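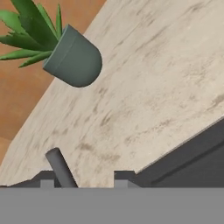
Simulated view from the gripper, with the potted plant at the edge of the countertop. Rendering: Stestora

Stestora pauses countertop release of Wakudeo after wrist camera fault

STODONWOOD, 06/06/2025 – Stestora is holding back the countertop release of Wakudeo, its software for household robot arms, while our engineers finish work on a fault that came up in simulation. We know many of you have been looking forward to this one (so have we!), and we would like to tell you plainly what we found.

Wakudeo spends its early life in simulated kitchens, reaching for things like potted plants and moving them gently from one spot to another. In a batch of 3327 of these runs, the arm lost track of which way was level 39 times. When the wrist turned steeply, the software went on using an older reading of the camera's angle, and so it judged the countertop to be somewhere it wasn't. In most of those runs the arm simply stopped short. In the others it kept moving and pressed into the counter, and that is the part that concerns us.

The fault was first noticed by Nazanin Naseri of our testing group, who had been going back over a set of plant runs and didn't like the look of the approach. She and Esmaeil Nazari traced it to a delay in the way the wrist and the camera share their timing.

"I would so much sooner write this kind of announcement than have a family call us over a cracked pot or a pinched hand," said Rosine Mallet, head of product safety at Stestora. "Nazanin had a funny feeling about those runs and she stayed with it, and I'm very grateful that she did."

A corrected version now stops the arm whenever the two readings disagree. It has been through some 340 repeat runs so far, and testing will go on through June. We will set a new release date once that work has been reviewed.

The fault is limited to the countertop version, which has not been sent to any customer. Homes using the current shelf version don't need to do anything.

Media contact: Jomar Evangelista, Stestora press office, Stodonwood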